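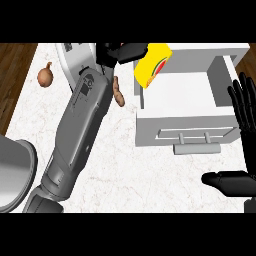 The marble counter, seen from overhead.

Home cooks wanted for the Drirnstead Supper Kitchen

We're looking for 13 people who love to cook at home and would like to spend this fall and winter feeding their neighbors with us. You don't need restaurant experience. If you can get a pot of soup and a tray of cornbread on the table for your own family without too much shouting, you already have most of what we need!

Drirnstead Supper Kitchen serves a sit-down meal every Sunday at 5:30 p.m. in the old Nendadcombe school hall. Anyone can come, and people pay what they like in the jar by the door. Last winter we were full most weeks (36 chairs, plus the piano bench), and it got loud and steamy and wonderful. This year we want to add a second sitting at 7, so we need more hands.

What you'd be doing

Cooks work in pairs. You and your partner take one Sunday in every three or four, pick a menu together, send us a shopping list by Wednesday night, and cook it on the day. We buy the groceries. Past menus have gone all over the place: chicken and rice with lots of lime, lentil stew, kimchi pancakes, a huge tray of baked ziti, and one very good fish pie that people still ask for. There has to be a main dish without meat each week, and something sweet at the end, even if it's just sliced oranges.

On your Sunday you'd come in at 1:30 and be done by about 9. There is a proper dinner break between sittings and you eat what everybody else eats. A different crew does the dishes. We mean that, please leave the dishes alone. 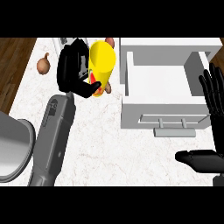 Before your first meal you'll do two practice evenings with Eilidh Jardine, who runs the kitchen, and Alcides Andrade, who taught most of us how to scale a recipe up without ruining it. (Salt is the tricky part. So is garlic.) You'll also take the county food handler class, which we pay for. It's online and takes an afternoon.

Who we'd love to hear from

People who cook the food they grew up with. People who bake. Retired folks, students, parents who can get a sitter, anybody 18 or over. It helps if you can lift 30 pounds, but tell us if you can't and we'll pair you with someone who can. If your English is shaky, come anyway. Tae-yang Ma and Na-rae Ryu both speak Korean, Alcides speaks Portuguese, and a lot gets said in a kitchen by pointing.

We ask for a commitment from October through the end of March. If you need to miss a turn, swap with another pair and let Eilidh know.

What you get

This is an unpaid role, though we cover bus fare and gas. You get an apron, a good knife to use while you're here, leftovers when there are any, and a standing invitation to eat with us on the Sundays you aren't cooking. Bring your kids to those, too.

How to sign up

Write us a short note with your name, a phone number, and one dish you'd be happy to make for a crowd. Drop it in the box at the school hall or hand it to anyone in an apron on a Sunday. Byung-chul Byun reads them all and will call you back within a week, usually in the evening. We'll keep taking names until the spots are filled, and after that we'll start a list for the spring.

Questions about allergies, parking or the ramp entrance can go to Byung-chul as well.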